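Chapter 2
Everything in Its Place: Caring for the Weights Room

If you have ever walked into a gym at six in the morning and found a medicine ball exactly where you hoped it would be, you have somebody to thank for it, and in this chapter that somebody is going to be you! We begin with the ball rack because it is simple, it is used all day long, and it teaches the habits you will need later for plates, bands and bars.

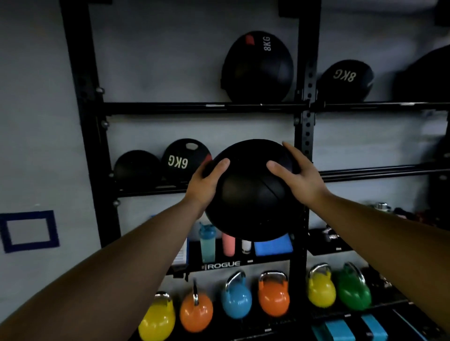 At the Madmont center, where Cherry Mae Policarpio trained floor staff for many years, new people spent their first shift on nothing else. She asked them to read the weight on each ball before shelving it (6KG and 8KG balls can look very much alike from across a room) and to keep both hands on it until it had settled on the bars. Please don't toss it the last few inches, however tired you are.
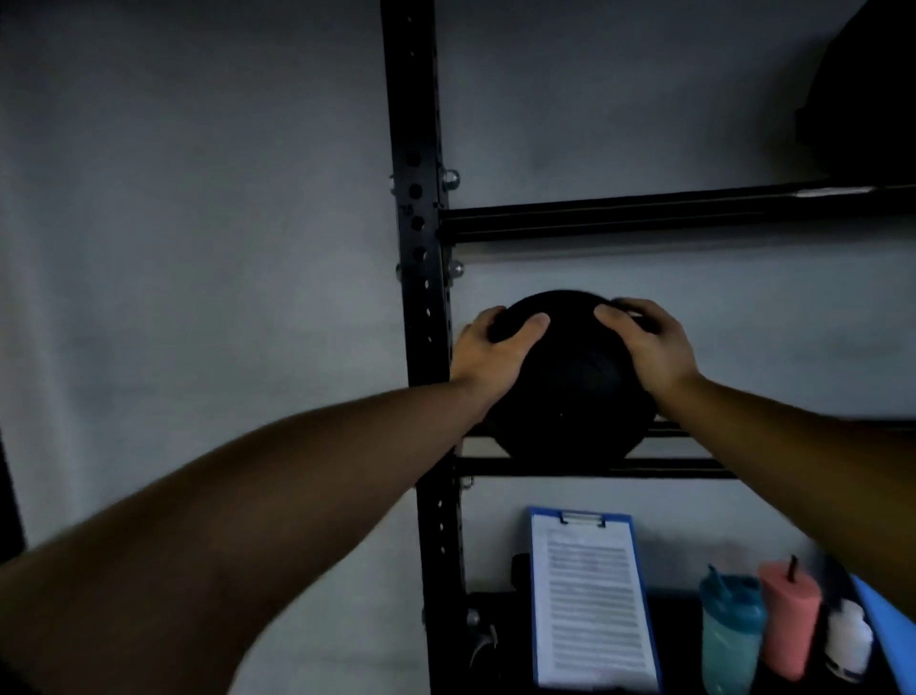

You will meet two ways of arranging a rack. Some gyms sort strictly by weight, and others, like the Fekeck club we visit in Section 3, put whatever is used most at waist height and let the rest fall in around it. Both work well enough, as long as the whole staff follows the same one.

Before reading on, take a few minutes in a gym you know and sketch its ball rack, shelf by shelf. Keep the sketch handy, as we will return to it in the exercises.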